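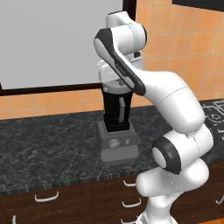

Greifervergleich in der Küchensimulation: Deckel vom Mixer abnehmen

Voraussetzung ist eine lauffähige Szene mit Arm, Arbeitsplatte und Mixer. Verglichen werden der Parallelgreifer aus dem Standardpaket und der Ditance-Greifer mit verlängerten Fingern.

1. Vorposition anfahren
Den Greifer senkrecht über den Deckel stellen, Abstand 30 mm zwischen Fingerspitzen und Deckeloberkante. Die Ellbogenstellung in der Konfiguration festschreiben. Bleibt sie frei, wählt der Löser je nach Startwert eine andere Lösung, und die Läufe sind nicht vergleichbar.

2. Kollisionskörper prüfen
Gehäuse und Unterarm liegen in dieser Stellung dicht am Mixer. Vereinfachte Hüllen melden hier häufig Kontakt, den das Netzmodell nicht hat. Für das Gehäuse deshalb konvexe Zerlegung aktivieren.

3. Regler einstellen
Impedanzregelung, Absenken mit 4 mm/s. Bei Kontakt anhalten, Finger schließen, Kraft halten.

4. Läufe starten
Pro Greifer sechs Startposen, Zufallswert 528. Protokolliert werden Kontaktkraft, Schlupf und Endlage des Deckels.

5. Auswertung
Abbrüche vor dem ersten Kontakt getrennt führen, sie betreffen die Bahnplanung. Bei Greiferwechsel den Werkzeugmittelpunkt neu setzen und Schritt 1 wiederholen.

Skript: Callum Hepburn. Reglerparameter: Lorena Insaurralde.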